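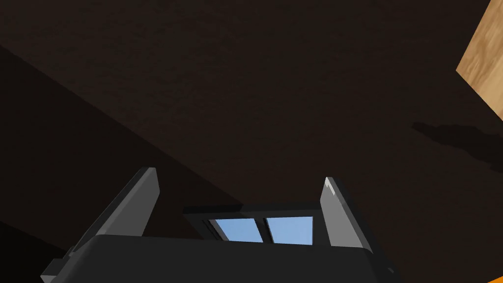

Tatiana Rusnák
16 Jan 2023

Gripper build, part 9. The arm has been on the bench at the Grastia workshop since May and it still doesn't do the one job I built it for. A lot moved this month though, so I'm writing it down.

The job, for anyone new: pick up a small wooden block, put it on a shelf, go home. I cut the blocks on the table saw from offcuts. They're all a bit different, and the script has to cope with that.

Before I run anything on the real arm I run it in the simulator. I used to skip this. Then I drove the fingers into the bench top and bent a linkage, and the replacement took two weeks to print and get right.

The sim model is plain. Two flat fingers, the black housing, the brown surface, and some wood in reach. I took the housing straight from my CAD export and only cleaned up the faces that were inside out.

Finger travel first. The servo will open them to 140 degrees if you let it, and you shouldn't let it. Past 90 the linkage goes over center and won't come back without a push by hand. I've put a hard limit in the firmware and a second one in the script.

Matěj Hubáček asked why two limits. The firmware one got wiped the last time I reflashed and I didn't notice until the fingers locked open.

Finger pads are still undecided. The sim ones are bare flat paddles with a friction number I can type in. The real ones have bicycle inner tube glued on, and the glue lets go at the tips. If you have a glue that holds butyl rubber to PETG, tell me the name of it.

Lighting was the other thing. I kept the sim lit evenly for months and the block detector looked great. Then I ran it in the workshop in the evening, with the one lamp on the left wall, and it called a shadow a block. It closed on nothing and reported success.

So now the sim has hard shadows, and I move the light between runs. Detection got worse right away, which I expected. It's coming back up as I retrain. I'd still like a better answer than "more shadows."

Viera Holub suggested checking the finger gap after closing. If the fingers close all the way, there's no block. It took 12 lines and it catches every false pick I've had so far. I should have done that first.

The dark surface is a copy of the bench, more or less. Ours is stained very dark from years of people oiling furniture on it. Pale wood on dark brown is easy for a camera. Walnut on dark brown is not, and I've stopped pretending I'll support walnut.

Cabling. I rerouted the servo lead down the back of the arm and added slack at the wrist. The old route pulled tight when the wrist turned past halfway, and the connector backed out a little every time. That was my "random" dropout. I blamed the power supply for most of the fall and bought a new one. I now own a spare power supply.

Otakar Danko turned new bushings for the finger pivots on the lathe. The printed ones had worn oval. The play at the fingertip is down to roughly a millimeter, and I can't get it lower without changing the pin size. Good enough for blocks.

Someone asked about parts cost. I haven't kept a proper list. The servos were the expensive part, then filament, then the linkage I bent. The base plate was free from the scrap shelf.

Someone else asked if I'll share the files. Yes, after I rename things. Right now there are four versions of the housing called "final" and I'm not sure which one is on the arm.

What's left before I call the block job done:
Get the pads to stay on.
Run the shadow version of the detector on the real arm.
Fix the homing routine, which still swings wide on the way back and clips the vise if the vise is open.

Homing is next. In the sim there's no vise, so it passes every time. I'll add one tonight. A plain box the right size should do.

Matěj Skála, I still have your calipers. They're in the drawer under the drill press.

Part 10 when the pads are sorted or when I give up on inner tube.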